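Week five of the robot arm club

We skipped last week because the building was closed, so this post covers Monday's session and a few hours of extra work I put in on my own. If you are new here, I belong to an evening club that meets to build and program a small arm. The club is called Cludus. It was named before I joined and I have never heard a good explanation for it.

The goal this term is the cloth event at Standen, which is an open day with a competition attached. You get a piece of cloth on a soft surface and your arm has to pick it up by a corner, move it to the other side and put it down flat. Each team gets 2 tries. There is also a block stacking event, which more teams enter, but most of us had already done stacking in the beginner class and wanted something different.

Cloth is hard for us mainly because of the surface under it. On a hard table you can drive the fingers down until they touch, back off a little and close. On padding the fingers sink in before anything registers, and then the gripper closes on the padding cover as well as the cloth. We did this over and over in week three. The arm would lift and stall, and somebody would have to hit the stop button.

So on Monday we left the cloth out of it and worked on height only. The plan was to bring the closed fingers down over the gray fabric, stop just above it, read off the height, and do it again at a different point. We had a grid drawn up on paper with 200 points on it. That was too many for one evening and we knew it, but the idea was to get through the middle ones first and leave the edges for later.

We kept the fingers closed for all of this. With the fingers open you have two tips to worry about and they don't always sit at the same height. Closed, they come to one narrow point and you can judge the gap by eye before you trust the number.
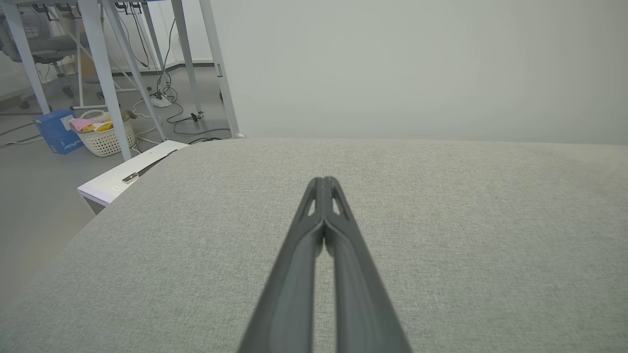
Coste asked why we didn't just put a force sensor in the wrist and be done with it, as the Breltberg team did last year. It's a fair question and it came up again at the end of the night. The answer is money, partly. The other part is that the rules at Standen put any added sensor in a separate class, and that class has a longer course with a fold at the end. We can't do the fold. We can barely do the pick.

Anyway, the height readings. The first batch came out tilted, with one side of the grid reading lower than the other all the way across. We spent a while blaming the padding. Then we ran the same points in reverse order and the tilt went the other way, so it was the arm drifting and had nothing to do with the surface. The shoulder joint was losing a little on every move. We re-zeroed it and added a step to the script so it goes home and re-zeros after every row. This makes a run a lot slower but the numbers stopped wandering.

The other thing we changed was speed. Our script had the approach speed set at 400, in whatever units the controller uses (the manual says steps per second in one place and something else in another). At that speed the arm has a small bounce when it stops. You can see the tip shake. At 200 the bounce is gone or too small to notice. I would like to try something in between but we ran out of time, and slow is fine for now. There is a time limit at the event but it is generous.

I also rewrote the part that saves the readings. Before, it wrote everything out at the end, so when the script crashed we lost the whole run. Now it writes a line after each point. This should have been done in week one. The file had 2000 lines in it by the time I stopped on my extra evening, counting repeats, and I haven't thrown any of them out yet.

What the readings say so far is that the middle of the surface is flatter than we expected and the edges are not worth bothering with. Near the far edge the cover rounds off and the reading depends a lot on exactly where the tip is. A small error sideways turns into a big error in height. We are going to keep the cloth toward the middle in practice and hope the judges place it there too – the rules say "near the center", which I am choosing to believe.

I did one more set of slow approaches in the same general area to see if the numbers would repeat, with the gripper closed as before. They were close enough that I'm willing to build the pick on top of them. 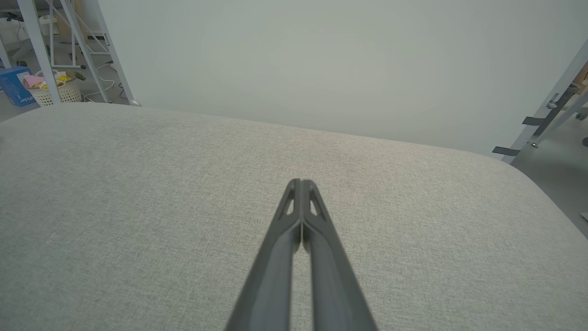

What's next

Cloth comes back next session. We will start with the kitchen towel from week two, which is thick and forgiving, and use the new heights with the slow approach. The first thing to test is how far open the fingers need to be on the way down. I think we have been opening them too wide, so they push the cloth out flat before they can pinch it. There is some disagreement about that and we will just have to try both.

After that we need to settle the release. At the moment the arm opens and goes straight up, and the towel follows it half the time. One suggestion was to move sideways a little before lifting. Another was to put smoother tape on the inside of the fingers, but then the grip gets worse, and I would rather fix it in the script if we can.

I still have to send in the entry form for Standen. It asks for a team name of no more than two words, a contact, and the weight of the arm. If anyone in the club has a scale that can take the arm with its base attached, please bring it.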